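Clemthorpe Golf Club members' board > Course and competitions > Matchplay format next year

31 replies, 2,159 views

mojtaba_e
The pairs and singles matchplay sheets are down now and before the September meeting I'd like to know what people think of changing the singles. At the moment the top 16 from the medal go into a straight knockout with full handicap difference, and anyone outside the 16 is finished for the season as far as matchplay goes. We had 41 in the medal. That leaves a lot of members with nothing to play for after early summer.

What I want to propose is an open draw, everybody who pays the entry goes in, with a first round to be played inside three weeks. No seeding except that the holder and last year's runner-up go in opposite halves.

Mojtaba Ebrahimi, 11 handicap, out in the first round this year so feel free to say that's why.

slowbackswing
I'd vote for it. I missed the 16 by one shot and had to give my partner's entry fee back to him because we'd had a bet on it.

urszula.b
Against, sorry. We had an open draw before, you may not have been a member then. The first round took seven weeks. People don't ring each other. One match that year was decided by a coin toss in the parking lot because neither player could get off work, and the winner of the toss then scratched from the next round. Qualifying gives you 16 people who turned up for the medal and can be expected to turn up again.

mojtaba_e
I've heard about the seven weeks. That's why I said a deadline. If the match isn't played by the date, both are out. No extensions.

urszula.b
There was a deadline then too. It was extended twice.

Rūta Ž
Could I ask about the women's side? We get 12 or 13 in our medal and take eight, and the same five or six get through every time. Forough and I have talked about this. An open draw with 13 names is only four rounds and three of the players get a bye or however that works out. I don't see why ours has to copy whatever the men do.

slowbackswing
With 13 you'd have three byes, yes. 16 minus 13.

forough_n
What Rūta said. Also our final shouldn't be played at 7:40 in the morning ahead of the men's. I played in it two years ago and the greens on 3 and 4 hadn't been cut. You putted through dew all the way to the sixth and then they came past us on the mower, so we had slow greens for six holes and quick ones for twelve.

arash_greens
I can answer the mowing. We start at 5:30 with two people and the route goes 10 to 18 first and then 1 to 9, because the back nine drains worse and we like to see it early. On finals morning we could flip it. Somebody just has to tell us before the night before. Last year I found out what time the final was from the whiteboard.

While I'm here, the pins on finals day. There were complaints that 14 was unfair. It was four paces from the front and the green was running quicker than I'd planned after the wind we had. I would not put it there again. The one on 8 I'd leave exactly where it was.

slowbackswing
8 was fine. 14 was a joke. My ball came back to my feet twice.

urszula.b
You were not in the final.

slowbackswing
I played the course after it. Same pins.

Pete from the range
Can we talk about full handicap difference? I gave 19 shots in the second round. Nineteen. I was one over par through 12 and shook hands. I've nothing against the lad, he played well, but he had two shots on the hardest hole and it was over as a contest by the turn. Three quarters would be fairer.

mojtaba_e
I'd rather keep that separate from the draw. If we put both to the meeting together, both will get voted down.

Pete from the range
Fine, but it should be on the list.

Rūta Ž
Three quarters favors the low players every time. There are numbers on this. The low handicapper wins a bit more than half of full difference matches as it is.

Pete from the range
Not at Clemthorpe they don't.

Rūta Ž
Does anyone have the Clemthorpe numbers?

urszula.b
I have the match cards for the last few years in a folder and I'll go through them. Give me a week or so. Some cards only have the winner's name and "4&3" and no handicaps, so don't expect much.

forough_n
Thank you Urszula.

arash_greens
Another one for the meeting, since money comes up every year. The matchplay entry goes into the general pot and then the course pays for the finals day setup out of its own budget. I had to find $300 for sand and cup liners this time. I'm not complaining, just saying that if you double the number of matches you get more wear on the tees we keep for competitions, and the entry money ought to come to the course.

mojtaba_e
How much would an open draw bring in?

slowbackswing
40 people at $15 is $600.

arash_greens
Then half of that to the course and I'd be happy.

Pete from the range
And the rest on a proper trophy. The one we've got has no room left on the base.

urszula.b
It has room if you engrave the back.

slowbackswing
Different question, same competition. Can we get the scores up online on the day? I was away for the final and had to text four people to find out who won. Other clubs use Trorkon, you put in who won each hole and it shows up on a page. My brother's club has it.

Rūta Ž
I've used it as a visitor. It works but you're on your phone at every green, and there's no signal at 11 and 12 here anyway.

mojtaba_e
Pumell is the other one. It saves the scores and sends them when the signal comes back. There's a free version for fewer than 50 players.

urszula.b
Or somebody writes it on the whiteboard at the turn, as now.

slowbackswing
I can't see the whiteboard from another state.

forough_n
I'd help with Pumell if we try it. I'd only want to do it for the semis and finals, not for every first round match.

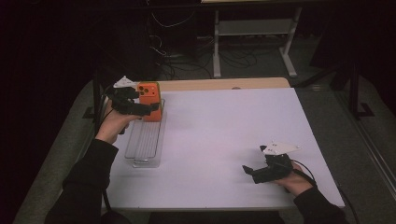 And I'd want two people on it, so that whoever's playing isn't also the one putting scores in. Last time I kept a card for a match I was in, I lost track of the shots on 15 and we had to walk back and work it out.

Rūta Ž
I'll be the second person.

mojtaba_e
Good. So far then, for the list:

Open draw for the men's singles, hard deadlines
Women's singles to decide its own format
Mowing order on finals day
Handicap allowance, separate item
Share of entry money to the course
Scores online for semis and finals

urszula.b
You can put me down as speaking against the first one.

mojtaba_e
Done.

Pete from the range
What about extra holes? The Moradi match went to the 21st and they went off 1 again with a fourball standing on the tee waiting to go. It got heated. I think extra holes should start from 10 if 1 is busy.

urszula.b
10 is a par 5 with a shot hole, 1 isn't. It changes who gets the stroke. It would have to be in the conditions before anyone tees off.

Pete from the range
So put it in the conditions.

arash_greens
From my side 10 is no trouble in the afternoon. Mornings it depends who's started there.

slowbackswing
Why not just keep 1 clear for ten minutes when a match is level on 18? Whoever's in the shop can see the green.

Rūta Ž
They can see the green but they don't know the match is level unless someone tells them.

slowbackswing
If only there was an app.

urszula.b
Update on the cards. I've been through the ones that have both handicaps written down, and the lower handicap won a few more than they lost. It's close. Where the gap was more than 12 shots, the higher handicap did win most of them, so Pete isn't imagining it, but there are not many of those matches and I wouldn't change the rule on them. I'll bring the sheet to the meeting so anyone can check my adding.

Pete from the range
So I was right.

Rūta Ž
On the big gaps, yes. Would you accept full difference with a cap? Say nobody gets more than 14.

Pete from the range
I'd accept that.

mojtaba_e
I'd vote for that as well. Can you write it up, Rūta? Two lines is enough.

Rūta Ž
Will do tonight.

slowbackswing
I get 20 at the moment so I'm against the cap.

forough_n
Does anyone know if the meeting is in the small room or the bar? Last time it was changed and I sat on my own for a quarter of an hour.

mojtaba_e
Small room, 7:30. I'll put a note on the door if it moves.

Liked by 14 members
Share this thread (3)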